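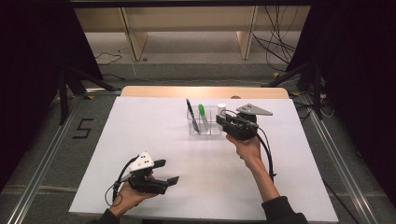
From: Delwyn Costigan
To: Honley Allotments and Gardens list
Date: Wednesday, September 20, 2023
Subject: Re: [honley-gardens] Labels that last the winter

Hello all,

Coralie asked about labels last night and I said I would reply properly once I had looked at my own beds. Her message is below with my answers between.

> On Tuesday evening Coralie Kingi wrote:
>
> I have lost track of my garlic again. I wrote the labels with an
> ordinary laundry marker and by June I couldn't read a word of them.
> Does anyone use something that stays put?

Pencil. A soft one, 4B or so, on a plain plastic label with a matt surface. I have leek labels from two winters ago that I can still read. The ink ones from the same bed went pale by midsummer. Coloured pens are worse than black in my experience, and green goes first. If the label is shiny, give it a rub with fine sandpaper before you write on it.

Paint pens are good too but they dry out if you leave them in the shed, and they are not cheap.

> I also wondered about those soft metal tags you scratch with a nail.
> Are they worth it for fruit bushes?

For bushes, yes. I have them on the currants and gooseberries. Tie them to a side branch with a loose loop of wire and look at the loop every year, as it will cut in when the branch thickens. I lost a good branch of a redcurrant that way. For anything you dig up and move, they are more bother than they are worth.

> Last thing. Do you put the date on, or just the variety? Mine only
> say the name and I never know what year the seed was from.

Variety on the front, sowing date and seed year on the back. The back is away from the sun if you face the label south, so that side lasts longest. I also keep a plan of the plot in a notebook with each row drawn in. When the blackbirds pull the labels out, and they do, the notebook is what I go by.

On the garlic itself, I will be planting mine in October, on the bed where the early potatoes were. I would not go much later on the heavy ground at the Kerslake end, as it gets too wet to work. Space them a hand's width apart and push them in so the tip is just under the soil. If anyone has had rust on their leeks or garlic this year, use a different bed.

Two other things while I am writing.

Lorcan has bought a box of 1000 plain white labels, which is far more than he can use. He is selling them on in bundles at what he paid. They are the matt kind and take pencil well. Write to him off the list, please.

Tayla Hoani still has over 12 jars of saved bean seed to give away, mostly climbing French and a few runners. The runners were grown next to someone else's, so they may not come true. Bring your own envelopes and write the name on before you fill them.

The water will be turned off at the Tidedby Lane gate at the end of October as usual. Fill your butts before then.

Delwyn
Plot 3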